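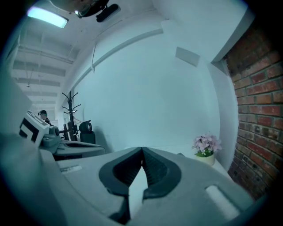
Research > Working Papers > Shared Interiors

Filed under: Workplace furniture and room use

4.2 Tables, cables and floor space in the Zostov rooms

The Zostov survey covered 20 shared rooms furnished for mixed use. Each room was visited twice, once in the morning and once after 4 p.m., and movable items were recorded by type and by position. The full inventory contains 1277 entries. The present section deals only with worktables and the floor next to them, and storage for coats and bags is treated separately in Section 4.3.

Most worktables in the sample had plain tops without drawers or raised edges. Such tables are easy to clear and can be reached from several sides, but they offer no fixed place for power supplies or connecting cables. A round opening in the tabletop was often provided for this purpose. Its use depended on where the laptop stood during the working day. When a laptop was placed far from the opening, its cable usually passed over the nearest table edge, and it remained there when the laptop was closed.

Decorative objects followed a different pattern. Vases and small plants were kept close to a corner or a side edge, and their positions changed little between visits. The survey form therefore records them as fixed items – a choice that follows the earlier Kerekes protocol.

Power strips were recorded as floor items even when they served equipment on a table. This rule matters for the clearance values in Table 2, which would otherwise overstate the free floor near seating.

Figure 4. Worktable with a laptop partly open and a black cable passing over the table edge. A vase of pink and white artificial flowers stands near the right edge, close to the round grommet hole. A white power strip lies on the floor at left.
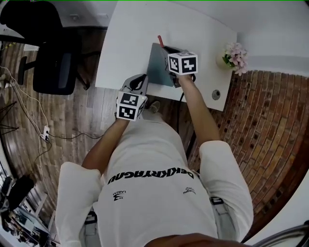
4.3 Storage for coats and bags

Freestanding coat racks were preferred to wall hooks in rooms where the layout was changed often. They take up little floor area when unused, but a loaded rack needs clear space on every side. Bags were seldom hung. They were more often set down beside a chair, where they narrowed the path to the table. The Truduvon room plan allows for this by reserving a strip of floor behind each seat. The survey adopts the same strip as its unit of measurement for bags and other soft items.

Recent in this series
- Stanenero reading rooms: seating and daylight
- The Kerekes protocol: notes on recording movable items
- Floor finishes and chair movement in shared offices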